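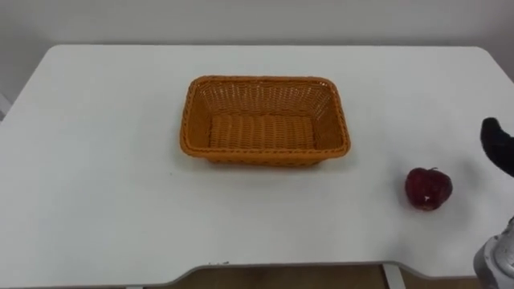
Page 42

Unit 6. When part of a job goes to a machine
Work, Jobs and Technology, evening section
Instructor: Fatima Afolabi
November 2018

Read before class: the Bakholm case (in your packet) and last week's notes on job descriptions. Bring the task sheet you filled out for your own job.

6.1 Jobs and tasks

A job is a bundle of tasks. A robot usually takes over one or two of them and leaves the rest. Putting an apple in a basket is one task. A packer at a fruit counter also checks the apple for bruises, decides whether it goes in this basket or back in the crate, notices that the labels are running low, and answers the phone. When a manager says "the robot does the packing," ask which of these is meant.

The apple and the basket look simple to us. For an arm they involve several separate problems: finding the apple, closing on it without bruising it, clearing the rim of the basket, and letting go at the right height. Fruit varies in size and shape. Woven baskets vary too. Small differences that a person handles without thinking can stop a machine, and then a person has to step in.

6.2 The Bakholm case

Bakholm packs gift baskets of fruit. In March the company put in arms from a supplier called Hirkudico at two of its packing tables. Before the change, 30 people worked in the packing room. All of them were told they would keep their jobs through the end of the year. Nothing was promised beyond that.

What changed, according to the interviews in the packet:

Pace. Packers used to set their own speed within the hour. At the tables with arms, they now work to the arm. Some liked this. Others said they could no longer slow down for ten minutes and make it up later.

Talk. The tables had been arranged so that people faced each other. The new layout puts workers side by side, and they talk less. The company did not plan this and did not notice it until the interviews.

Skill. Two packers were trained to restart the arms and adjust the grip. They got a new title, "cell operator." Their pay stayed the same for the first 50 shifts and then went up one grade. The others got no training, and several asked why.

Blame. When a basket came back with bruised fruit, it was not clear whose mistake it was. Under the old system each packer put a slip in the basket. The slips were dropped when the arms came in. Marin Vukčević, the shift lead, brought them back on his own after a month, with a box to check for the arm.

6.3 Terms

Task allocation: the decision about who or what does each part of the work.

Residual work: what is left for people after the machine has its share. It may be more interesting than before, or it may be only the awkward bits. Nikolaidis (packet, second reading) argues that it is seldom designed and mostly just left over.

Deskilling: loss of skill through lack of use. Almost all the packers at Bakholm could still pack by hand at full speed after six months, but new hires had never learned to.

Machine tending: feeding, watching, clearing and restarting equipment. Often left out of job descriptions. See the Plasier reading for how one plant wrote it in.

6.4 For discussion

Which tasks on your own sheet would you hand over gladly? Which would you want to keep, even if a machine could do them well?

Should the cell operators have been paid more from the first day? Argue it from the company's side and then from theirs.

Who should have been asked about the table layout, and when?

Written work: two pages on one task from your sheet. Describe how it is done now, what a machine would need to do it, and what would be left for you. Due at the start of Unit 7.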